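Turkeck cell

The Turkeck cell is a simulated household workspace used to set up and check a two-armed mobile robot before its control software is run on hardware. It forms part of the Vosora simulation suite and is maintained by the Vishwakarma robotics group. The cell models an open living area with a kitchen counter, a dining area and hard floors.

Setup

A session begins by loading the room file and placing the robot base on the floor. The arms are then moved to a start pose and each gripper is opened and closed once. The joint limits are read from a configuration file with 21 entries. If any entry is missing, the cell does not start.

Camera views

The cell renders a view from the robot body and a close view over a gripper. Both are checked for clearance from walls and furniture before a run. Wall surfaces carry a mottled texture in some parts of the room, which helps an operator judge how close a gripper has come.

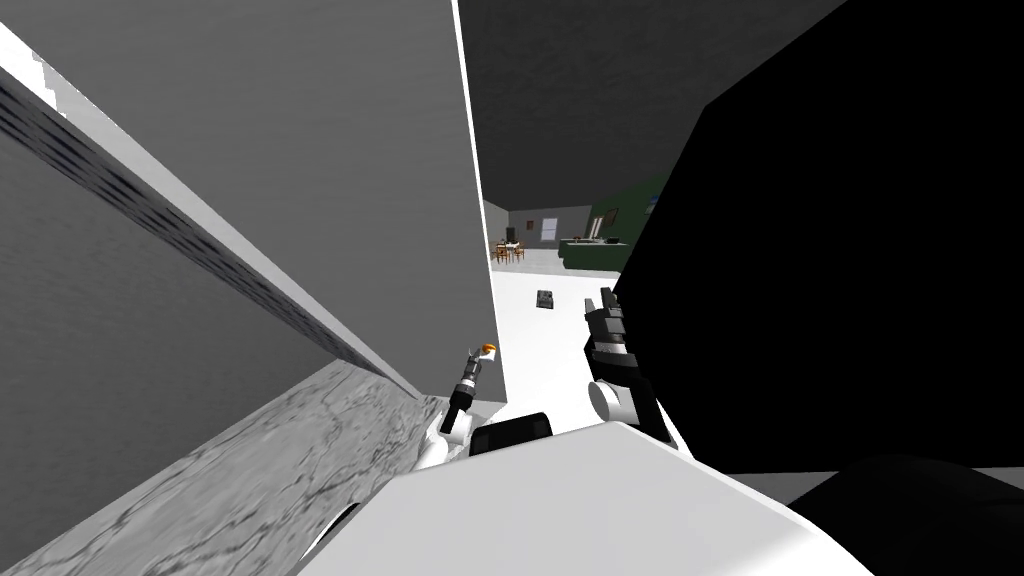 View over the white robot body, with the grippers raised, and a close view of a gripper facing a textured wall.

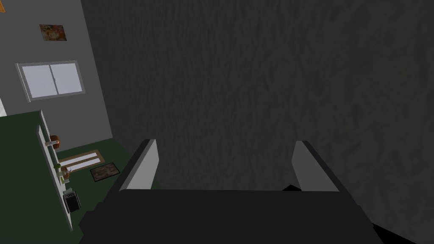
Maintenance

The gripper models are recalibrated after every 40 runs. The operator resets the finger offsets, reloads the wrist camera pose and repeats the opening test. Collision meshes are rebuilt only when the furniture changes. A full rebuild takes 171 seconds on the group's standard workstation.

Known faults

Early releases let a finger pass through thin wall panels when the arm moved at full speed. The fault was traced to the physics time step and corrected in build 669. A related room, Flundwood, uses the same robot files but has its own collision settings, and the two should not be mixed.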